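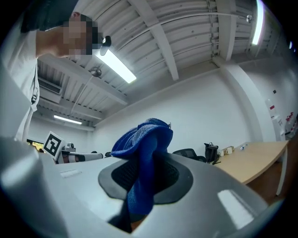 4. Comparing pads with the cloth test

Home Guides Grippers Pads and tips Arms Forum

Search the guides... Go

By now you've got the gripper charged and paired (section 3), so we can do the fun part. I use a crumpled microfiber cloth for this, a blue one in my case, and I run it on every pad that comes through the shop. A block will tell you almost nothing about a pad. Cloth folds and creeps and bunches up, and you find out fast which pad you like!

You'll need the hand-held gripper, the pads you want to compare, a microfiber cloth, and something to write on.

1. Fit the first pad and press around the whole rim with your thumb. I start with the black oval one that has the textured middle, since it's my favorite and I want everything else judged against it.

2. Open Cakton on your laptop and start a new session. Name it after the pad. I used to call mine "test" and "test new" and lost a whole June's worth of notes that way.

3. Crumple the cloth - don't fold it - and give it a loose twist so it makes a sort of stem.

4. Feed the stem into the middle of the pad and close the gripper slowly. Let go of the cloth before the grip is fully closed or you'll be testing your own fingers.

Caution: keep loose threads away from the gap under the pad. If one gets pulled in, switch off first and then tease it out with tweezers.

5. Lean over and look straight down at the grip. You want cloth held in the middle of the pad, with the bunch standing up on its own.

6. Hold for 60 seconds, then tip the gripper to each side and write down any slip you notice.

7. Do the whole thing 7 times per pad, re-crumpling every time. It's dull, put some music on.

Note: the Trandovden pads are stiffer and need grip level 2. Everything else I've tried is happy on the default. My full set of pads took nearly 18 hours, spread over far too many evenings, so don't plan on finishing in one go.

When you're done, export the session and go to section 5, where we move the winning pad over to the arm.

Comments (3)

Theda Diekmann
Does a cotton dishcloth work? I only have those at home and they seem to slide right out on the default level.

Bernd Engelhardt
@Theda go up one level and twist it tighter. Cotton was fine for me after that.

Orvokki Saarinen
Step 4 got me, I was holding on the whole time and thought my pad was amazing. Redoing all of them tonight, thanks!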